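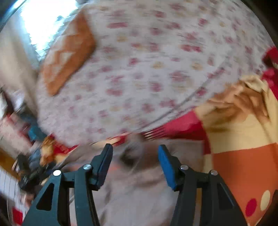

4. Fehlerbericht: Das Pad, das gehen wollte

Projektgruppe Voleo, Teilbericht November
Bearbeitet von Tarek Ghanem, Agathe Perrin und Janelle Dumlao
Betreuung: Consolacion Evangelista

4.1 Ausgangslage

Ziel des Teilprojekts war es, mit dem handgeführten Zweifingergreifer Vorführungen zum Greifen von Stoff aufzunehmen: Decken, Laken, Kissenbezüge, alles, was auf einem Bett so herumliegt und sich nicht wehrt. Im Antrag steht, Textilien seien »mechanisch unkritisch«. Den Satz habe ich geschrieben. Ich lasse ihn hier stehen, Agathe hätte ihn sonst ohnehin zitiert.

Geplant waren 900 Durchgänge, verwertbar sind 88.

4.2 Was passiert ist

Die ersten Durchgänge liefen ohne Befund. Am späten Nachmittag fiel Janelle auf, dass der Greifer beim Schließen leise knackte. Wir haben das Geräusch diskutiert, für harmlos erklärt und weitergemacht. Kurz darauf rutschte der Stoff auf einer Seite regelmäßig weg, während die andere Seite brav festhielt. Die Software meldete durchgehend »Griff stabil«.

Beim nächsten Versuch an einer dicken Decke löste sich das rechte Pad vollständig und blieb in den Falten. Tarek griff hinein, um es herauszuholen, und Janelle hatte den Griff noch in der Hand. Es blieb bei einem gequetschten Fingernagel und einigen Wörtern, die wir für das Audioprotokoll gelöscht haben.

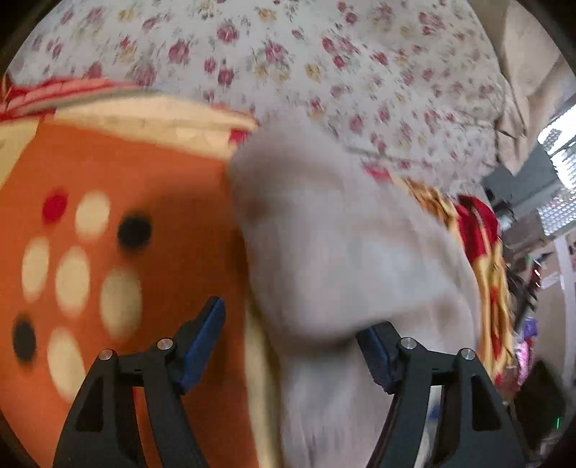
Gerade dicker, weicher Stoff belastet die Pads stärker, als wir angenommen hatten. Zwischen den Fingern staucht er sich zu einem Wulst, der die Pads beim Nachfassen seitlich wegschiebt. Bei glatten Bettlaken trat der Fehler kein einziges Mal auf, und mit Laken hatten wir natürlich getestet.

4.3 Ursache

Die Pads waren mit Montagekleber von Hendberg befestigt, laut unserer eigenen Materialliste für 2.000 Schließvorgänge vorgesehen. Diese Zahl hatten wir aus dem Vorgängerbericht der Gruppe Dagdag übernommen. Auf Nachfrage erklärte uns Pacita Evangelista, die damals dabei war, es habe sich um eine Schätzung gehandelt, und zwar für Holzklötze.

4.4 Maßnahmen

Die Pads werden jetzt zusätzlich verschraubt. Alle 10 Durchgänge gibt es eine Sichtprüfung mit Eintrag im Laborheft. In den Arbeitsbereich greift nur, wer den Greifer selbst hält oder ihn vorher hat ablegen lassen. Geräusche gelten bis auf Weiteres als Befund.

Offen ist die Meldung »Griff stabil«. Sie wertet nur die Fingerstellung aus und würde vermutlich auch bei einem Greifer ganz ohne Pads Zufriedenheit anzeigen. Agathe schreibt die Auswertung bis zum Endbericht um. Das Ersatzmaterial ist bei Faveck bestellt, die Quittung liegt im Anhang.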